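Search this notebook
Type and press enter

Workshop notebook, 27/01/2026

Accessory stands, small batch

The carton from Boutros was on the bench when I came in. Two stands inside, both flat packed, hex key taped to the lid. Put one together before coffee. The posts go in from under the tray and the screws are short, so start both sides by hand and only then tighten. I did one side fully first and had to back it out again. The second stand stays in the box until we decide on the finish.

Checked the weight against the November sample. The new one comes to 554 g on the parcel scale with the screws in. I could not find what I wrote down for the old one - if anybody has the page, clip it in here.

Things still to settle with Trisero:
- spacing of the pegs, whether they can go wider without a longer bar
- felt or bare underneath
- whether the knob is glued or threaded (drawing says threaded, I could not turn it)

Moved the small table onto the carpet side for the afternoon. The bench by the window has too much on it, and the stands slide on the metal top anyway.

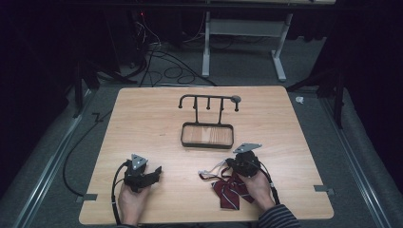 Ties are the part of this I keep going back and forth on. Pistari want the stand sold as a tie and jewelry holder, and their text for the sleeve says so in large letters. A bar with three short pegs is fine for a bracelet or a chain. A necktie is another matter. The dark red one with the white and blue diagonal stripes is a fair test piece, and it makes a good heap of loops when it is let down on the wood. It also has a thin white strap on it, and I would rather hang a tie by something like that than fold it over a peg with a rounded tip. The left end of the bar curls down into a hook, so that is another place to try. I want all the positions tried with the same tie before anyone writes back to Pistari.

The tray is shallow. Good enough for cufflinks, a watch, a ring. I would not put a rolled tie in it and call it storage. If the sleeve text has to mention ties, I would put the word "hanging" next to it and leave the tray out of that sentence.

Length is the other question. A tie over the bar at its midpoint has a lot of fabric to go somewhere, and on a stand this low I expect the ends to lie on the table. Ask Trondisport what a taller post costs at 100 pieces. They quoted us for 48 last time and the price per piece was poor.

To do:
- measure bar height from tray floor, write it on the drawing
- try a knit tie and a silk one
- press the red tie before the catalog shots
- order short screws, the bag had no spares

Hex key is in the blue tin. Please put it back there.

2 comments - 0 shares

Contact the workshop | © 2026 | Back to top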